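How to bring a robot arm into a break-room kitchen without making everybody mad

I run mornings in the kitchen at Wemasard, where we put out breakfast for 62 people before the first shift, and since June one of my stations has had an arm on it. I've had a bunch of emails asking how we set it up, so I'm writing the whole thing down. It's the people part I get asked about most, but you can't really split the two.

Step 1. Pick one boring job. Ours was toast. You stand there, you drop bread, you wait, you burn your knuckle, you do it again. Ask your crew which job they'd hand over tomorrow and go with their answer (I would've guessed dishes, and I would've been wrong!).

Step 2. Teach with fake food first. Play slices keep their shape, they don't shed crumbs all over, and you can use the same one all week. Leave the toaster unplugged for this whole step. Please.

Step 3. Leave the counter the way people like it. My first instinct was to clear everything off and give the arm a nice bare counter, and Jiahui Qiu, who has worked that station longer than I've been here, told me flat out that if her things moved she was moving too. Fair enough! So we taught it with the clutter in place.

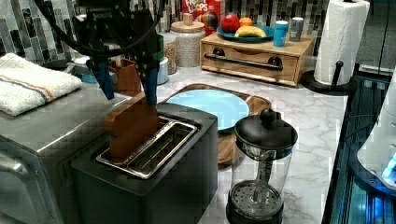

It took longer that way, I won't lie. We logged 1,000 practice drops before I let it near real bread, and the early ones were rough. Most of the misses were the slice catching on the lip of the slot because it came down a little tilted. What fixed it for us was having the arm pause right over the slot, square up, and then lower slowly. If yours keeps snagging, try that before you go messing with the grip.

Step 4. Set your number ahead of time. We said 97 good drops out of 100, three mornings in a row, and wrote it on the whiteboard so I couldn't fudge it when I got impatient (I got impatient).

Step 5. Rewrite the shift before the arm goes live. This is the one I messed up. Jiahui got 18 minutes back every morning and I hadn't said a word about what they were for, so of course she figured I was cutting her hours. We sat down and sorted it out. She keeps her full shift, and now she does eggs to order, plus she's the one who signs off on any change to the arm's routine.

Step 6. Anybody can hit stop, any time, no explanation needed. Show every single person where the button is, including the folks who only come in for coffee.

Next I want to try bagels. Jiahui says not until the slicer's fixed.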